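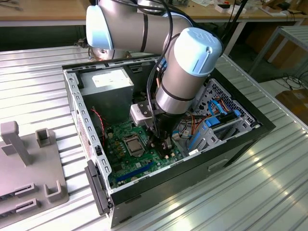

Old desktop as a home file server, or buy a box?
Hardware > Storage and Backup

mossyporch
Posted 10 Mar 2024
I have an old tower that used to be the family computer. It still boots. I want one place for photos, scanned tax papers and my wife's sewing patterns, and I want it backed up somewhere. My brother-in-law says to buy a two-bay Clendadix and be done with it. I looked at the price and would like to hear from people who went the other way. Budget is $400 including drives.

dtrask
Use the tower. Put in two new drives, mirror them, install any of the free server systems. You'll spend an evening on it. The drives are the only part you need to pay for.

Nusrat Rajput
I'd say the opposite. I ran a tower for years and what got me was the power bill. Mine drew 70 watts doing nothing, day and night. Put a plug-in meter on yours before you decide. The small boxes use a lot less.

dtrask
Depends what you pay for electricity. Where I am it would take years to make up the price of the box. Also you can set a tower to sleep at night.

Nusrat Rajput
Sleep never worked right on mine. It would go down and then not wake for the backup job, and I found out in February when I needed a file and the last copy was from before Thanksgiving.

mossyporch
I do have a meter somewhere. How old is too old for the power supply? This one is original to the machine.

kettle_lake
Replace it. A supply that has been sitting for years is the first thing I'd swap. Get a decent mid-range one, you don't need a big one for two drives and no graphics card. While the case is open, blow out the dust and change the coin battery on the motherboard. Take the graphics card out if the board has its own video output. That alone cut my idle draw.

Sadia Kakakhel
Everybody is arguing about the box and the box isn't the backup. A mirror protects you from one dead drive. It does nothing if you delete a folder by mistake or the basement floods. Whatever you pick, keep a third copy on a USB drive at somebody else's house. I have more than 2,000 scanned slides from my parents and they sit in three places.

dtrask
Agree with Sadia on that. I swap a drive with my sister every couple of months.

Nusrat Rajput
Same. Though I use Lunidska for the offsite copy. Slow to upload the first time, fine after that.

kettle_lake
Lunidska raised my price twice. I went back to a drive in a desk drawer at work.

mossyporch
Found the meter. 102 watts at the desktop with the old graphics card in. Took the card out and it's lower but I didn't leave it long enough to get a good number. Leaning toward keeping the tower and spending the money on drives plus a new supply.

Nusrat Rajput
That's a lot higher than mine was. I'd still buy the box, but it's your bill.

Sadia Kakakhel
Before you copy anything over, sort the photos into folders by year. It is much harder to do once there are two sets and you can't tell which is newer. Ask me how I know.

dtrask
Buy the two drives from different stores if you can, so they aren't from the same batch.

kettle_lake
That batch thing is overblown for two drives. Just run a full surface test on both before you trust them.

mossyporch
Will run the test. Does it matter which slots the cables go in on the board?

kettle_lake
Usually no, but check the manual. On some boards a couple of the ports are slower.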